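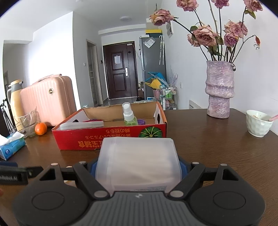 Learning manipulation from hand-held gripper data depends first on which moments of a recording we choose to learn from. In this lecture we look at one answer to that question, the contact-first segmentation used in the Vosard project. The basic idea is that a demonstration is divided at the moments when the fingers begin or stop to hold something, and each piece is treated as one small skill. Consider the frosted plastic container between the two blue pads. It is translucent, its corners are rounded, and behind it there is a red box with print in several colors. A segmenter that looks only at color edges has a hard task with such an object, for the outline of the container is weak and the print behind it is strong. The finger width, on the contrary, gives a clean signal even when the object is difficult to see. Please keep this case in mind when we come to the failure table in section 4.

1. Notation

We write w(t) for the finger width at time t, and v(t) for its rate of change. A demonstration is a sequence of camera images together with w(t) and the estimated pose of the gripper. We do not use force sensing in this course. A "hold" is an interval in which v(t) stays near zero while w(t) is smaller than the fully open width and larger than the fully closed width. The second condition is easy to forget. Without it, every closed and empty gripper is counted as a hold, and many student projects from past years had this mistake.

2. The method in short

Step one. Smooth w(t) with a median filter. The window length is 11 samples. An even window also works, but then you must decide how to treat the middle, and your results will not match the reference solution.

Step two. Find the candidate holds by the definition above. Two holds with a very short gap between them are joined into one - usually the person has only corrected the grip.

Step three. For each hold, take the image at its start and the image at its end, and compute the feature vectors with the Roman encoder. Keep the encoder frozen. If the two vectors are very close and the pose has not changed, the hold is marked "static" and it is not used for training.

Step four. Train the policy on the remaining segments. Every segment receives the same weight, so a long hold does not dominate the loss only by being long.

3. Small objects

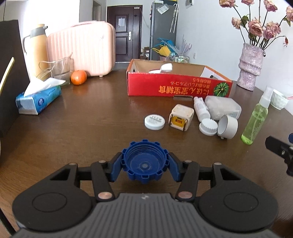 Lecture notes prepared by the teaching group, Brendotia Robotics Course
Last revised June 29, 2021

A bottle cap is the opposite case to the container. The blue cap is quite visible, with its inner threads facing up, and raised ribs go around its outer rim. Color is not the problem now. The problem is the pose. If the encoder gives nearly the same vector for a cap facing up and a cap facing down, then the policy has no way to know which of them it should produce, and it will learn the average of the two behaviors. For placing a cap on a bottle this average is useless.

There is also the question of what else is on the table. Near the red box in this view there is a white ridged cap, and next to it a white cup lying on its side. For a person it is clear that the held object is the important one. The encoder receives the whole image and has no such opinion. For this reason the Vosard authors crop the image to a region between the finger pads before they compute the features of a hold. Since the camera moves together with the gripper, the crop can be fixed once for each device.

4. Results to remember

We repeated the method on the Tilmont set, which has 200 demonstrations of everyday table tasks. We kept 10 percent of them for testing. Our failures fall in 2 groups:

Missed holds. Mostly soft packages. The width continues to decrease slowly while the object is already held, so v(t) does not come near zero.

Wrong static label. Mostly see-through or pale containers, where the start and end vectors are close even though the object was turned in place. The pose condition helps here only if you include the rotation and do not compare position alone.

Changing the window length in step one had little effect on the second group. This is expected, as the error enters in step three.

5. For the exercise session

Implement steps one and two before the session, and bring a plot of w(t) with your holds marked on it. Choose one demonstration with a rigid object and one with a soft object. In the session we will add the crop and compare the feature distances with and without it. The due date of the written report stays as announced in May.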